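Storage for Shared Entryways
Final report, Product Design Studio
Samira Moussa

3. Testing the stand

The first two prototypes were too deep for the hallway at Akpalu House, where the door opens inward and leaves very little wall. For the third version I made the top smaller and kept the space under it open, so that shoes can go on two levels. The residents in Gerkville had asked for something they could wipe clean and move without tools.

Loading was tested in January with bags of sand. The top held 11 kg overnight and did not sag. At 14 kg one leg began to lean, so the recommended limit in the Grilteck parts sheet was left at 11.

Material cost came to 98 dollars, including the parts I had to order twice. My budget was 120. Most of the waste was in the corner pieces, which cracked when I drilled them too close to the edge. The Sodeo glue I used on version two did not hold on the smooth surface and I went back to screws.

I chose canvas sneakers as the standard shoe because every household in my survey owned at least one pair.
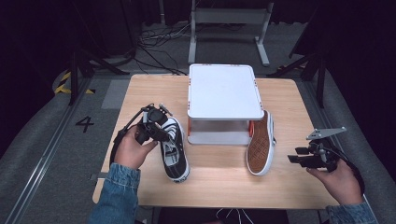
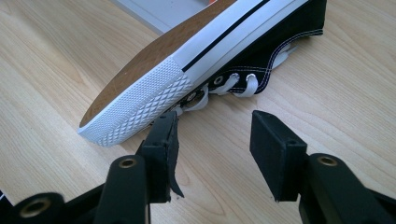
Black canvas sneakers on the table.

Shoe height was the measurement I got wrong at the start. I had planned the lower opening from a list of sole lengths and never checked how tall a shoe is when it is put away badly. People in a hurry do not line their shoes up. A sneaker on its side, with the brown sole showing and the laces loose, takes up a different space from one standing upright, and the opening has to allow for both. Version four should have a slightly taller opening and a low lip at the front. I would also like to test it with boots, which I did not have time to do this term.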